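Filed under: Student Projects > Robotics Club > Bench Checks
Print this page | E-mail this page

Gistell Robotics Club: pre-session check, hand-held gripper, bench 2
Mon 28 October. Inspector: Roswitha Schmieder

1. Finger pads: seated, no lifting at corners. PASS
2. Screws on finger blocks: tight. PASS
3. Arm bushings: free play within limit. PASS. Left side stiffer than in July, recheck after 20 sessions.
4. Paper flat on tabletop. PASS

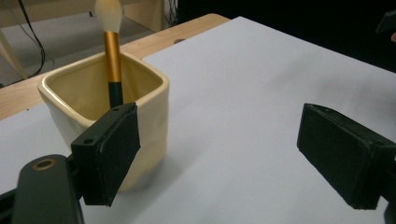 5. Cables clear of walkway. FAIL. Senyo Kwofie to tape down before the next run.
6. Ceramics: inspect for chips before each set. PASS
7. Storage: 400 GB free required, 300 GB found. FAIL. Clear the Nevum folder.

Comment (J. Kleinschmidt): Item 3 needs a written limit. Feel is not repeatable between inspectors.

Items 5 and 7 remain open. No recording until both are initialed.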